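Reusing Old Desktop Computers in the School Library
Project report by Carla Hijazi and Junpei Murakami 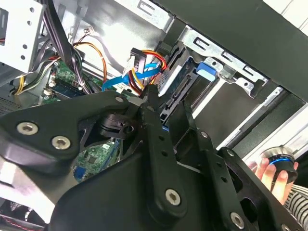 Figure 1. Inside an open desktop computer case.

Background

The library at Ichikawa has a row of desktop computers that students use for looking up books and typing homework. Most of them had become slow enough that people stopped using them and waited for a laptop instead. The school planned to send them for recycling at the end of the year. We wanted to find out if they could be kept in use for simple work at a low cost.

Question

Can an old desktop be made good enough for web pages and word processing by changing the memory, the drive and the operating system?

Method

We were given 4 computers of the same model. One was left as it was so we had something to compare with. On the second we put in new memory only. The third got a solid state drive. The fourth got both, and a lightweight version of Linux in place of the old system.

For each computer we timed how long it took to start, to open the library catalog and to open a 16 page document. Every test was run twice and we used the average. All tests were done after 4 in the afternoon, when the school network is quiet. We cleaned the dust out of all the cases first so that heat would not affect one computer more than another.

Results

The new memory made little difference to starting up but helped when several browser tabs were open. The solid state drive made the biggest change. Starting up no longer felt like a wait, and the catalog opened much sooner than on the computer we left alone. The fourth computer was the fastest in every test.

Two students who tried the fourth computer did not like that the menus were in different places. One could not find the printer settings and asked for help.

Problems

The first memory we ordered was the wrong type and had to go back, which cost us most of March. One side panel would not close again until we moved a cable. We also forgot to write down the starting times for the third computer and had to repeat that test.

Discussion

If the library can only pay for one part, we think it should be the drive. Linux is free, but someone has to show students where things are, and the librarian would need to know how to update it. We did not measure how much electricity the computers use. An old desktop may use more than a new laptop, and another group could look at that next year.

The fourth computer is now on the desk by the returns shelf.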